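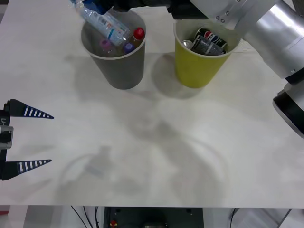 What does this dataset cover? Tabletop recycling episodes recorded for the Wodthorpe student robotics project, with bottles going into the gray container and cans into the yellow one.

2 min read

## Contents

The release holds 1445 episodes, split by operator. Noman Bhutto and Iqra Rajput ran the January sessions.

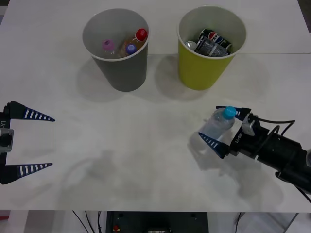

Episode labels are set by target object and target container. Each arm has its own action stream – both are stored even when one arm is idle. An episode where the right gripper holds a clear bottle and the left stays open and empty is labeled `right_only`. Containers may already hold items at the first step.

## Wrist views

Wrist streams are stored separately from the fixed view and share its clock.

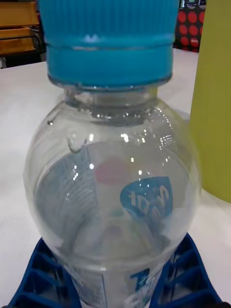

*Wrist view: clear bottle with turquoise-blue cap, held between both fingers.*

Transparent objects give poor depth values. Use color only for these.

## Known issues

- 21 episodes have no left wrist stream.
- Operator notes are missing for the first 100 episodes.
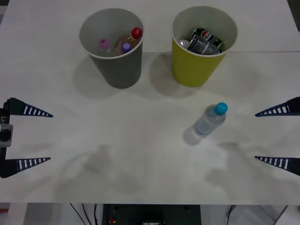

The missing notes will not be restored. Train and test splits are in `splits/`. Report label errors to Shamim Arain.

Last updated Feb 9, 2026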